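Chapter 7

Who Draws the Lines? Electoral Districts and the People Who Make Them

When people speak of elections, they usually speak of candidates, of parties and of the evening when the results come in. Much less is said about the map. Yet in every system where members are elected from districts, somebody had to decide, years before the voting, where one district stops and the next one begins. This decision has effects on the result, and sometimes the effects are larger than those of the whole campaign.

In this chapter we study how district lines are made. We look at who is given the task, which rules they must follow, and what happens when the rules pull in different directions. The chapter does not ask you to know any mathematics beyond simple division. It does ask you to be patient with small places, because the best way to understand districts is to look at one place slowly.

Our place is the province of Wetumano, which will stay with us until the end of the chapter. Wetumano has one large town, Nolton, on the coast. Inland is the farming valley of Wako. In the north, behind the hills, is Flestotcombe, where the villages are far from each other and the road is closed for some weeks in February. The provincial assembly has 163 members, and each member is elected from one district. Before the last revision the assembly had 155 members.

The number of members is the first thing to settle, and students often forget it. If the assembly grows, every district must become smaller, and almost every line must move. A line can move even in a valley where no one was born, no one died and no one changed address. The farmers of Wako learned this at the last revision. Their population had stayed the same, but the old district was now too large, and one part of it was joined to the outer streets of Nolton. At the public hearing many of them said the same thing in different words: we have nothing in common with these streets. The commission answered that the numbers had to be close to equal. Both sides were correct, and this is the kind of disagreement that you will meet again and again in this chapter.
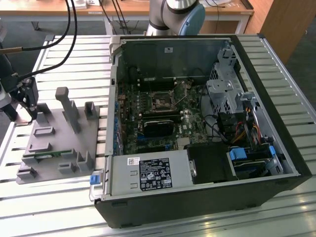
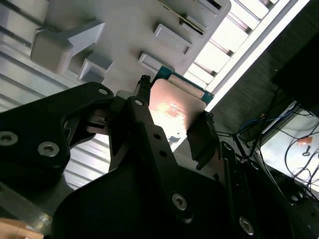 Text by Sointu Pitkänen

7.1 Equal numbers

The oldest complaint about districts is that they are not equal. Suppose that one district has twice as many voters as its neighbor, and each of them elects one member. Then a voter in the small district has, in a simple sense, two times the weight of a voter in the large one. Most people find this unfair when it is explained to them, even those who live in the small district.

Inequality can be made on purpose, but very often it comes by itself. People move to towns for work and the lines stay where they were. If no law says that the map must be revised at fixed times, then the members who were elected on the old map must vote to change it, and they have little reason to hurry. The name for this slow kind of unfairness is malapportionment. It is a long word for a simple thing.

How equal is equal enough? There are two common answers. Under a strict rule, the districts must have almost exactly the same population. Under a rule with tolerance, a district may be larger or smaller than the average by a certain share, which is written in the law. The strict rule is easy to check. The rule with tolerance gives space to keep an island, a valley or an old town in one piece.

There is one more question, which looks technical and is not. Equal numbers of whom? It is possible to count all residents, or only adults, or only citizens who are registered to vote. A town district with many children and many newcomers will look large by the first count and small by the last. The choice of the count can move a seat from one region to another before any line has been drawn.

7.2 Communities

The second idea is that a district should be a place that its people can recognize. In the law of many countries this is called a community of interest. The words sound clear, but it is hard to say what they cover. It can be a shared school, a shared language, the same kind of work, the same bus line, or only the feeling that one belongs there.

Flestotcombe is a good case. By the numbers alone, it does not have enough people for the seats that it holds. One village there has over 500 residents and it is counted as a large one. If the rule were strict, the northern districts would have to reach across the hills and take in a part of Wako. A member from such a district would need to drive the whole day to meet a voter on the other side, and in winter would not be able to drive at all. The law of Wetumano therefore allows the northern districts to be smaller than the average. The people of Nolton pay for this, because their own districts must be a little larger.

Is this fair? Please do not answer too quickly. A person who says that every vote must weigh the same has a strong reason. A person who says that a voter must be able to meet her member also has a strong reason. What we can ask from the law is that it says openly which of the two it prefers, and how far it will go.

7.3 Who holds the pencil

There are, in broad lines, 2 ways to organize the work. In the first way, the assembly draws its own map. The members know their regions well, and they can be voted out if the public is angry. But they also have a personal interest in every line. A member may wish to keep a street of loyal supporters and give away a street of opponents. When this is done in a systematic way, it is called gerrymandering, and section 7.4 is given to it completely.

In the second way, a separate commission draws the map. The assembly sets the rules and the commission applies them. In Wetumano the commission is led by a retired judge, it holds hearings in every region, and it publishes a first map and then a final one. Between the two maps any resident may write to it. The assembly can accept the final map or send it back one time with reasons in writing, but it cannot change single lines.

A commission does not remove politics from the work. Somebody must choose the members of the commission, and the rules which they apply were written by politicians. Even so, the distance is useful. It is more difficult to ask for a favor from a person who has to explain each line in public, with the minutes open for everyone to read.

The reader should also notice what the public can do under each system. Where the assembly decides, a citizen who dislikes the map can go to court or can wait for the next election, which will be held on that same map. Where a commission decides, the citizen can come to the hearing. The hearing in Nolton took place on a Wednesday at two in the afternoon, and the room was half full, mostly with older people. Those who worked at this hour could not come. The evening hearing in Wako had more speakers, and the final map was changed in more places there. We cannot prove that one thing caused the other, but it is worth keeping in mind when you read in an official report that the public was consulted.

Words to know from these sections

District: an area whose voters together elect one or more members.
Malapportionment: a condition where districts have very different numbers of people for each member.
Tolerance: the difference from the average that the law permits.
Community of interest: a group of people in one area who share something that matters for how they are represented.
Commission: a body outside the assembly which has the task of drawing the map.

Before you continue

Find the map of the district where you live, or where your school is. Follow the line with your finger and look for a place where it turns suddenly. Try to find out what is there: a river, a main road, the border of a town, or nothing that you can see. Write down your guess about the reason for the turn, and keep the paper. We will come back to it in section 7.4.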